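Home | Bench | Notebook | Parts wanted | Links

Last updated: July

Carb day on the twin, and it was a good one. I've been putting this off for weeks while the fork seals got done, so the bike was already up on the stand with the tank off and there were no excuses left. Started at 8, coffee in hand, both carburetors out of the rubbers before the second cup. The left one came away easily. The right one needed the heat gun on the boot and some language.

For anyone picking up this notebook cold: the complaint was a flat spot just off idle, fine from a third throttle upward, and a bit of popping on the overrun. The plugs told two stories, left one a nice tan and right one pale. It has a fresh air filter and new inlet rubbers, and I smoke-tested the rubbers in the spring, so I'm not going back there unless I have to. 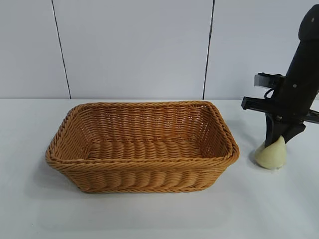 FUEL & INTAKE

Right-hand carb first. The float bowl was cleaner than I feared, just a little varnish in the corners. Pilot jet was the prize! Held up to the window it looked open, but the hole was a sort of half moon, with a crust down one side. You'd never spot it without comparing it to the left one. I love it when a fault shows itself like that. Soaked it in cleaner, then a single strand of copper wire through it (never steel, Ourania would have my hide), then air. Round hole again.

The emulsion tube had two of the cross holes blocked as well. Those took longer. Second soak, second go with the air line, and then light through every one of them.

Float heights next. I used the Watwood gauge, the old brass one with the sliding foot, since the plastic one has gone missing again. Left was on spec. Right was 2 mm low, so it was running with less fuel in the bowl than its brother, and that fits the pale plug very nicely. Bent the tang a hair, checked, bent it back half a hair, checked again. I did this with the carb tilted so the float just kissed the needle without squashing the little spring. If you hold the carb flat upside down the weight of the float compresses it and you get a lovely, repeatable, wrong number. I did that for years.

Needle valves: replaced both. The old ones had a visible ring worn into the rubber tip. The new pair came from Clusari and fit well, although the clips are a touch stiffer than the originals.

Jet needles: clip positions were different side to side! Left in the third groove, right in the second. Somebody before me was chasing the symptom. Both are in the third now.

Mixture screws, before I touched anything: left two turns out, right nearly three. Same story, I think, somebody richening up one side to cover for the blocked pilot. Both set to two turns out as a starting point. New O-rings on the screws, and I remembered the tiny washers this time, spring first, then washer, then ring. 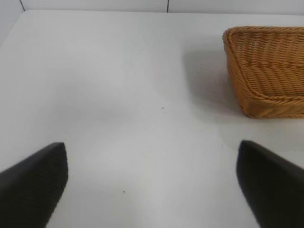 White tabletop and wall.

Reassembly after lunch. Bowl screws are the soft kind that every previous owner has attacked with the wrong driver, so I swapped them for the socket-head ones from the Velesden kit. There's one left over. I have checked, and the kit is supposed to have one left over.

Torqued the boots, routed the breather hoses properly (the left one had been pinched behind the bracket, possibly for a very long time), and ran fuel from the bench bottle. No leaks after 26 minutes, which was how long it took me to find the vacuum gauges.

It started on the second push of the button. On a bench bottle! Warmed it through with the big fan on the front, then balanced at 2000 rpm and again at idle. The two needles on the gauges sat well apart to begin with and I got them together with a quarter turn on the balance screw. Blipped it, let it drop, still together. Blipped it a lot more than was necessary, if I'm truthful.

Idle is steady, the flat spot is gone on the stand, no popping when I shut the throttle. I don't want to crow until it's been up the hill with a load on, but it sounds like a different motorcycle — crisp, even, a proper twin.
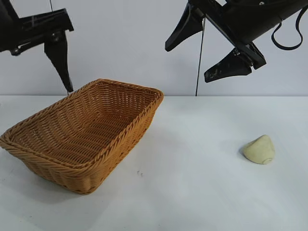

Ourania Stamatopoulos

Added to the entry in the evening, after a ride of 12 miles. It pulls cleanly from closed throttle in second and third, even uphill. There's a very slight hesitation if you whack it open at low revs in top, and frankly any carbureted twin will do that. Plug chop at half throttle: both the same color, light tan. I have put them side by side in the tray so you can all admire them.

Still to do:

- Throttle cable free play, a bit too much at the grip.
- Fuel tap weeps a drop when it's switched to reserve. Rebuild kit is on order from Hosseinzadeh.
- Tank needs a flush before it goes back on for good. I'd bet the crust in that pilot jet came from there. An inline filter would be cheap peace of mind, if one will fit without kinking the hose.
- Check the mixture again once the new fuel tap is in.

If anyone borrows the vacuum gauges, please leave the adapters screwed onto the hoses. The small one rolls under the lathe and it took me ages to get it back.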